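Hemeck opens its Likilex table-game library to families this month

Thursday, October 10, 2024

Hemeck is thrilled to open the doors of its Likilex library, a lending collection of small table games and puzzles that anyone with a membership card can borrow for three weeks at no charge.

The collection starts with 671 titles, and nearly all of them fit on one shelf-width or less. We went looking for little games on purpose. A small cardboard box travels well, fits beside the dinner plates and gets played on a weeknight, and we love the bright stripes and cartoon colours so many of them come in!

Sorting began in May, when neighbours dropped off 1,690 donated games over one very long weekend. Every box was opened, checked against its rule sheet and either shelved, saved for parts or passed along to the Ogunleye Community Centre. Spare pieces now have their own drawers, so a family missing a die or a token can come in and have a rummage.

The play room has 54 seats at plain wooden tables, with good light and plenty of elbow room. Borrowers are welcome to try a game there before taking it home, and staff will happily explain the rules to anyone who would sooner not read them.

Shelving and tables were supplied by Zokier, which also gave $3,000 toward large-print rule sheets. 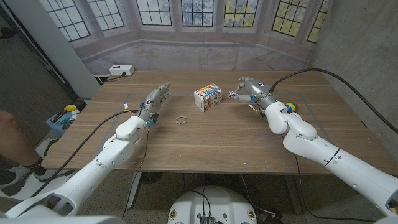

Large-print sheets are ready for the most borrowed titles, and more will be added through the season. The library is open Tuesday to Saturday, 10 a.m. to 6 p.m. Membership forms are at the front desk, and donations of complete games are accepted during opening hours.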